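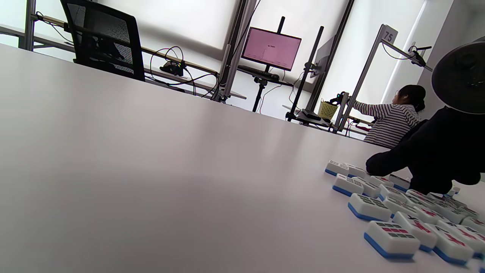
Course 3284: Introduction to Mahjong
Handout 2. Tiles, suits and melds
Hurnari Adult Learning, Uvley Centre

Bring this handout to the second session. The wall, the deal and the order of play are covered in Handout 3.

1. The suited tiles

There are three suits: characters, circles (also called dots) and bamboo. Each suit is numbered one to nine, and there are four copies of every tile.

Characters. The upper sign is the number and the lower sign, 萬, is the same on every tile of the suit. The numbers one, two and three are written with one, two and three strokes. Four to nine have to be learned. The five is usually cut in the fuller form 伍, which does not match the 五 printed in many rule books. Both mean five.

Circles. The value is the number of circles. The low tiles can be read at once. Seven, eight and nine are crowded and should be learned by pattern.

Bamboo. The value is the number of sticks, except for the one, which normally carries a bird. Beginners often put the bird with the honours or the flowers. It belongs to the bamboo suit and can be used in a run.

2. Sorting exercise

Work in pairs with all tiles face up. Time allowed: 30 minutes, including the written questions.

a) Separate the suits. Characters go to the left, circles and bamboo to the right.
b) Set out the characters in three rows of three: one to three, four to six, seven to nine. In this layout each complete row is also a run, and a missing number shows as a gap.
c) Keep the honours out of the suit groups. A red dragon, 中, has no number and must not be placed in a row of characters, although the red signs look alike at a glance.
d) Do the same for the circles and the bamboo as far as the tiles on your table allow.

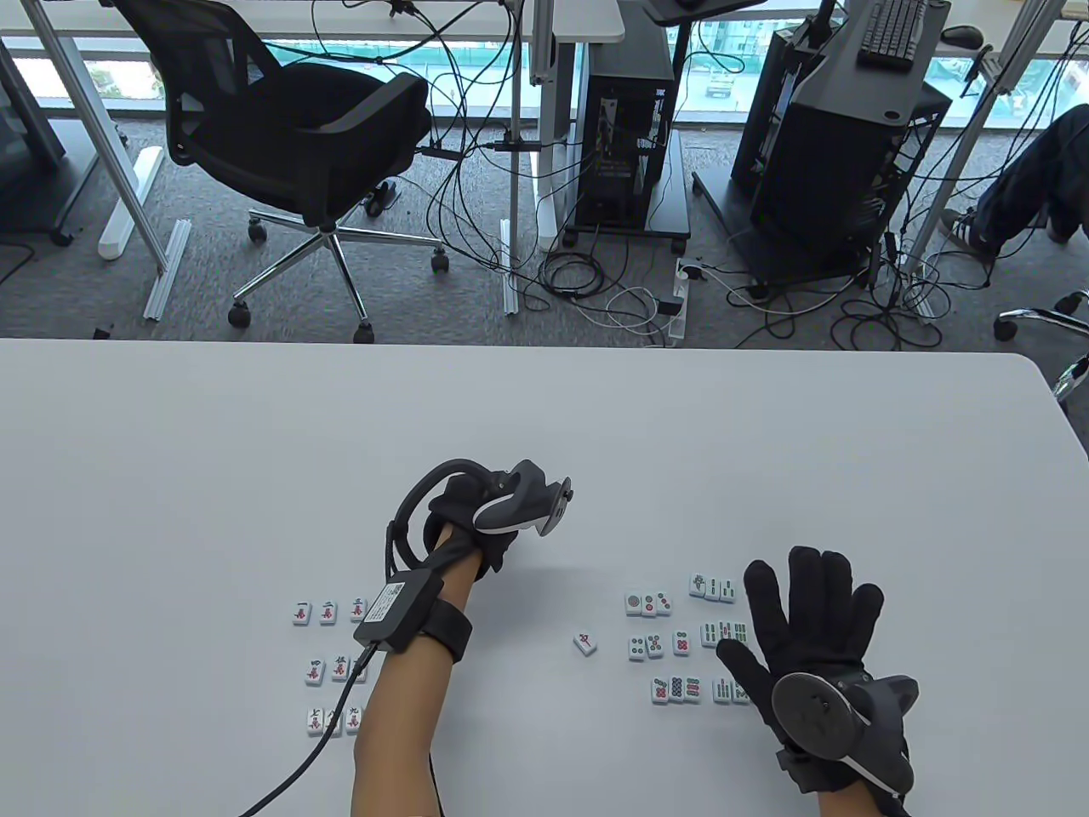

3. Melds

Run (chow). Three consecutive tiles of one suit. Seven, eight and nine of characters is a run. Eight, nine and one is not, as the numbers do not go round. Honours cannot form runs.

Triplet (pung). Three identical tiles, suited or honour. Three red dragons form a triplet, and in most scoring systems this earns extra value.

Four of a kind (kong). Four identical tiles. A replacement tile is drawn when it is declared.

Pair. Two identical tiles. A standard winning hand needs four melds and one pair.

4. Reading a part-finished layout

Look for triplets first, then runs, then single tiles. A long row in one suit may divide in more than one way, so try it from both ends before deciding. A lone one of characters can be joined to a run only by the two and the three — the same limit applies to a nine at the other end.

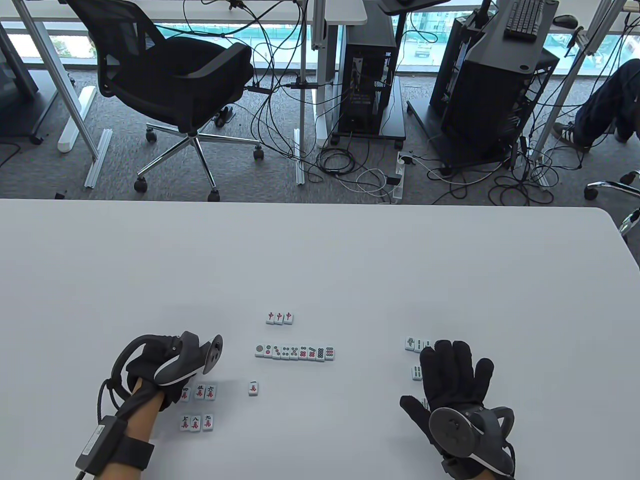

Partanen
Course tutor, Uvley Centre

Written questions

1. A row holds four, five, six, six, seven and eight of circles. Divide it into two runs.
2. Which tiles would turn a five and a six of characters into a run?
3. Why can three red dragons be a meld when three different dragons cannot?

Scores for the practice games start at 500 points per player. Record them on the sheet in your folder.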